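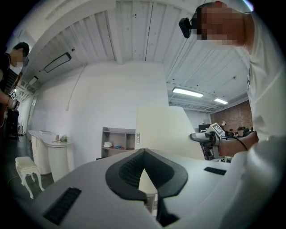
White T-shirt, white device.

October, nearly nine at night

I swam 2,000 metres today. In the lake! I'm writing it down first before I get on to the rest, in case I fall asleep on the page. All summer 1,000 was my number, out to the Quartey dock and back, and I was perfectly happy with it. Then this morning I got to the dock, felt good, and just kept going along the shore to the Garside boat launch and turned there.

The water has changed completely in the last couple of weeks. In August it was like soup near the reeds and you had to go out past the raft to find a cold patch. Now it's cold all the way through, and so clear that I could see the old tires on the bottom off the Quartey place, and a sunken deck chair I had never noticed before. My hands ached for the first bit and then stopped, and after that it was lovely. I have to watch that, I know. Stopped aching can mean fine or it can mean too cold to tell. I did the finger test at the dock (thumb to little finger, both hands) and passed it easily.

Fog on the lake when I went in, and I couldn't see Sudenberg at all. It's 3,644 feet, so you'd think it would be hard to hide, but there was nothing there, just grey. Somewhere past the dock I rolled onto my back for a rest and there it was with the top sticking out and the fog lying across the middle. The larches have gone yellow up near the top. I floated there with my ears under, hearing only my own breath, and I think I laughed out loud. There was a loon close by and it didn't seem to mind.

I was slow. I don't care about that, but I want to note it so I have something to compare next year. My left arm still crosses over when I'm tired, and I could feel myself curving in toward shore the whole way to the launch. I have to pick something to aim at. On the way out the orange boathouse works well, but on the way back everything is trees. Maybe the gap where the power line comes down. Breathing every 3 strokes went fine until the turn, and then I was snatching air whenever I could get it and swallowed some lake. Tastes of leaves.
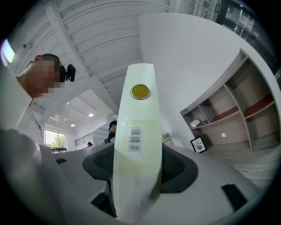

Getting out was the bad part, as always. The stones at the launch end are slimy, so I'd planned to come back to our own beach, and I'm glad I did, but even there I staggered like a newborn calf. Couldn't do my zipper. I've started laying my clothes out in order, top of the pile is what goes on first, and that makes a big difference when your fingers are useless. Wool hat on right away, even with dripping hair. Then the tea. I'd filled the thermos too hot again and had to stand there holding the cup, shaking so hard that it slopped over my mitts, which was warming in its own way.

The shivers came on properly after I was dressed and lasted until I was home and had porridge in me. Two bowls, brown sugar, the last of the frozen blueberries. I have never tasted anything better. Then I had to sit on the kitchen floor with my back against the oven for a while, and I read the whole of the free paper down there, including the snow tire ads.

Took Ela out in the afternoon, since the fog had burned off and the sun was out. I patched the canoe in spring and the patch is holding well, though the paint doesn't match and looks more turquoise than green in that light. I paddled the same stretch that I'd swum, to see how far it really was. It felt long even in a boat! There's a little bay between the dock and the launch with a flat rock that would be perfect for hauling out if I ever got into trouble, and I'm going to remember that. I saw the deck chair again from above. Somebody's blue towel is still on the Quartey railing, been there since Labour Day at least.

My shoulders are getting stiff now and I smell of lake even after a bath. I want to keep going until the ice comes, shorter and shorter as it gets colder, maybe just a dip by the end of November. I should buy proper neoprene gloves. The ones I borrowed fill up with water and flap. And the orange tow float needs a new strap, the clip is starting to crack, so no more swims that long until I've fixed it.

Wind is getting up outside. If it's blowing from the north tomorrow I'll stay in bed, and if it isn't, I'll be in by seven.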